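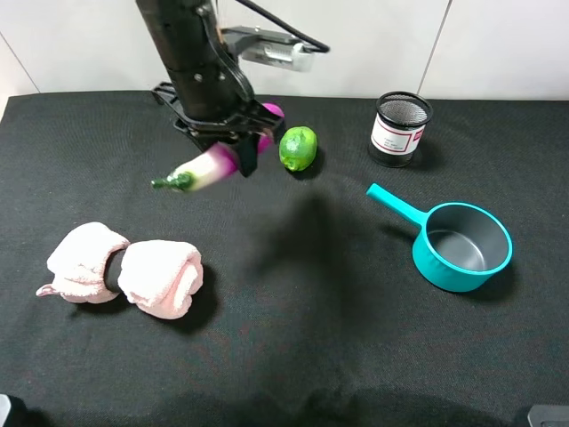 The turnip, the lime and the wire pot.

Isamu Ogura swore it was a turnip. I said radish – we'd been at it since Tuesday, over the shop table at Widamwood, and neither of us would budge.

"Radishes are small," he said.

"Not in Drululthorpe they're not!" (My gran grew them there, and she won 17 ribbons, so I think I'd know.) 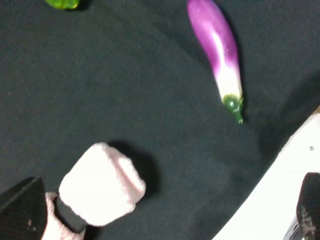
Aubergine, purple going to cream. No argument about that one.

Then Parvathi Thevar came in out of the rain wanting something for her grandson's pretend greengrocer's. She had 5 pounds and a very firm manner. She looked over the black cloth for ages, said the aubergine was lovely, and asked how much for the beetroot.

"The what?" said Isamu. 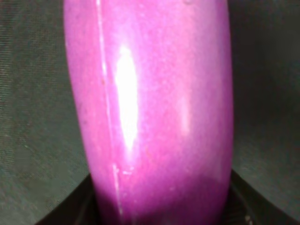
Well, I nearly fell off my stool. Beetroot! I let her have it for three pounds and threw in the lime, and Isamu wrote it in the book in his best handwriting – one turnip, sold. I've still got the pen. I'm waiting for him to go for his tea.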